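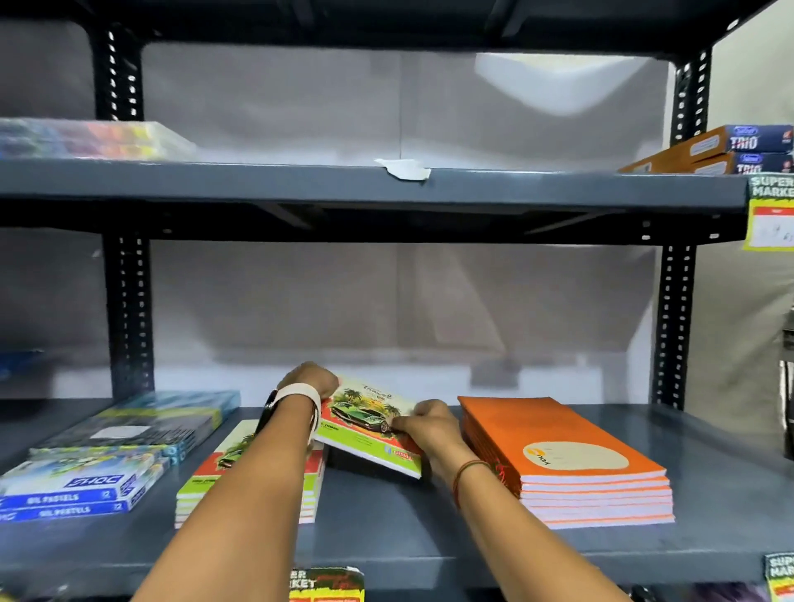 Straightening notebooks on the lower shelf, next to the oil pastels: a typical shelf-tidying view for Clulent.

Clulent FAQ

Last updated Thu 29 March

What is Clulent?

Clulent is an open toolkit for teaching software to tidy shelves. You give it head-level video of hands at work, and it gives you back a timeline of what was touched, where each hand made contact, and where the object ended up. The planner then uses those timelines to propose its own moves. We started it for stationery aisles and we still love stationery aisles, so expect notebooks everywhere in the docs!

Why stationery? Isn't that an easy case?

We thought so too, for a week or so. Then we met the glossy cover. Shop lights slide across it as the book turns, and a tracker that follows bright patches will happily follow the glare and let go of the book. Matching covers are the other fun one. When a notebook with a green car on it sits beside a stack of notebooks with green cars on them, the segmenter has to work out which edges belong to the one that's moving. Look at the striped page edges of a stack and you'll see why we spend so much time on boundaries.

What do I need to run it?

A Linux machine with a decent graphics card, and patience for the first build. The perception part (called Brolell) wants 4 GB of free video memory. The planner, Esteban, runs fine on the processor alone. You can use either one without the other, and plenty of people only want Brolell.

What does Brolell output?

For every video frame you get a mask per object, 21 keypoints per hand, and a contact label for each hand. Contact labels are our favorite feature. They separate a grip from a press, so one hand holding the top edge of a notebook and the other pushing on a lower corner come out as two different things. Esteban cares a lot about that, as a press can be copied with a flat fingertip and a grip can't.

Do watches and bracelets confuse the hand model?

They used to. A dark band on the wrist would cut the hand off from the forearm and the tracker would start a fresh hand on the wrong side of it. Version 2 fixed most of this. If you still see a hand ID flip, turn on wrist_bridge in the config and send us the clip if you're allowed to share it.

How does Esteban decide where an item goes?

It builds a slot map of the rack from the shelf lips, the uprights and the stacks already in place. Each stack gets a footprint and a "next spot" on top. Then it looks for a path that keeps clear of the neighbors. For flat things like notebooks it prefers to set one edge down first and slide the rest in, and we picked that habit up straight from watching people.

Something small is under the notebook and the plan fails. What now?

Check the support estimate first. If a book rests at a tilt, Esteban assumes there is something beneath it even when only a sliver of that thing is visible, and it will refuse to push down. Run esteban explain on the plan and read the line that starts with SUPPORT. You can raise tilt_limit, but please don't do it on a live arm until you've watched the plan in the viewer.

Can it read price tags?

It finds them, and it uses them as landmarks, which works nicely on long shelves where everything else looks alike. It won't reliably read handwritten prices. Printed text is hit or miss too: half-hidden words come back as fragments, and logos that are upside down from the camera's side are often skipped. There's a rotate_text option that tries all four directions. It's slow, but it does help.

How much video do I need to train on my own shelves?

We get useful results from 1000 short clips. Fewer will work if your items look like ours. Variety beats length here, so record different shelves, different people and different light before you record more of the same stack.

What is Banosent, and do I have to use it?

Banosent is the labeling tool. You don't have to use it, but give it an afternoon! You scrub through a clip, press G for grip or P for press, and it fills in the stretch between your marks with its best guess. Labels export as plain JSON, so you can take them anywhere.

Does it run in real time?

Brolell does on most recent cards if you turn off text reading. Esteban replans after every contact change, and on crowded shelves there can be a pause you'll notice. Faster replanning is the main goal for the November release.

I found a bug. Where does it go?

Open an issue on the tracker and attach the log folder, the config and the exact command you ran. Questions and half-formed ideas are welcome on the forum too. The slot map came out of a forum thread, and so did the dark mode in Banosent.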